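## 4. Primera puesta en marcha del deshumidificador

Vale, ya tienes el Kuvmont 50 fuera de la caja y has leído (espero) el capítulo de seguridad. Ahora viene lo entretenido. Yo tardé una tarde entera con el primero que monté, y fue por saltarme el paso 2, así que ve con calma y hazlo en orden.

Te hará falta un destornillador de estrella, un paño seco y un sitio llano donde dejar el aparato de pie. Las herramientas raras que pide el manual de Grollar son para el modelo de pared, el 556, y a ti no te hacen ninguna falta.

### 4.1 Elegir el sitio

1. Busca un rincón con suelo firme y nivelado. Sobre alfombra gruesa el aparato vibra y acaba cantando toda la noche.
2. Deja el aparato **de pie y desenchufado hasta el día siguiente**. Si ha viajado tumbado en la furgoneta, el aceite del compresor se ha ido de paseo y tiene que volver a su sitio.
3. Separa la parte trasera 37 cm de la pared. Ya sé que parece mucho, pero la toma de aire está ahí detrás y con menos distancia se ahoga.
4. Comprueba que ninguna cortina llegue a tocar la rejilla superior. ¡Ni siquiera con la ventana abierta y un poco de viento!

> **Precaución:** no lo pongas en el baño a menos de dos metros de la ducha. Tampoco uses regletas. Directo al enchufe de la pared, siempre.

Sabina Bednárik, que revisó la versión anterior de esta guía, me escribió para preguntarme por los sótanos. Sí, funciona en sótanos, y de hecho es donde más se agradece, pero si la temperatura baja de cinco grados se forma escarcha y el aparato entra en descongelación cada dos por tres. En invierno, con un calefactor pequeño encendido un rato por la mañana, el mío va de maravilla.

### 4.2 Montar el depósito y el filtro

1. Tira del depósito hacia ti con las dos manos. Sale recto, sin levantarlo.
2. Quita la cinta azul que sujeta el flotador. Es finita y se confunde con el plástico, míralo a contraluz.
3. Mueve el flotador con el dedo. Tiene que subir y bajar suelto.
4. Vuelve a meter el depósito hasta oír el clic. Sin clic, la luz roja no se apaga y el motor no arranca.
5. Abre la tapa trasera, saca el filtro de su bolsa y encájalo con la flecha hacia dentro.

**Nota:** el filtro se lava con agua tibia y nada más. Yo probé una vez con jabón de platos y el salón olió a limón hasta julio.
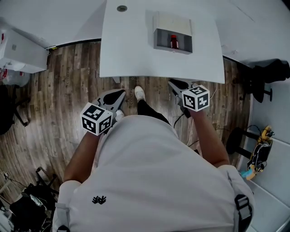 Si prefieres olvidarte de vaciar el depósito, puedes conectar una manguera de desagüe. Va aparte – la vende Skikex, y también sirve cualquiera de jardín con la rosca adecuada. Eso sí, la manguera tiene que ir cuesta abajo en todo el recorrido. Basta una curva hacia arriba para que el agua se quede ahí parada y termine saliendo por donde menos te apetece.

1. Desenrosca el tapón trasero y guárdalo en un cajón que recuerdes.
2. Retira la goma interior tirando con suavidad.
3. Enrosca la manguera a mano. Con alicates te cargas la rosca.
4. Lleva el otro extremo a un desagüe y fíjalo.

### 4.3 Encender y ajustar la humedad

1. Enchufa el aparato y espera a que la pantalla deje de parpadear.
2. Pulsa **Encendido** una vez. El ventilador arranca enseguida y el compresor un poco después (ese golpecito sordo es normal, no te asustes).
3. Con las flechas, elige 50 %. Para una casa habitada es un buen punto de partida.
4. Cierra puertas y ventanas de la habitación.
5. Déjalo trabajar un día entero antes de tocar nada más.

Los primeros días sacará agua como un loco, sobre todo si acabas de pintar o si la casa ha estado cerrada. Luego se calma. Si notas la garganta seca por la mañana, sube el valor un par de puntos y ya está.

> **Precaución:** después de apagarlo, espera tres minutos antes de volver a encenderlo. El compresor no lleva nada bien los arranques seguidos.

### 4.4 Si algo no va

- **Luz roja fija:** depósito lleno o mal encajado. Sácalo y vuelve a meterlo.
- **Sopla pero no recoge agua:** mira el valor elegido; quizá la habitación ya esté más seca que eso.
- **Código E3:** sensor de humedad. Desenchufa, espera un cuarto de hora y prueba otra vez. Si vuelve a salir, toca llamar al servicio técnico.
- **Charco debajo:** casi siempre es la goma del tapón mal puesta.

Cuando llames, ten a mano el número de serie (está en la pegatina de dentro, detrás del depósito) y pregunta por Uriel Xolalpa, del taller. El cambio de filtro y la limpieza de temporada están en el capítulo 5.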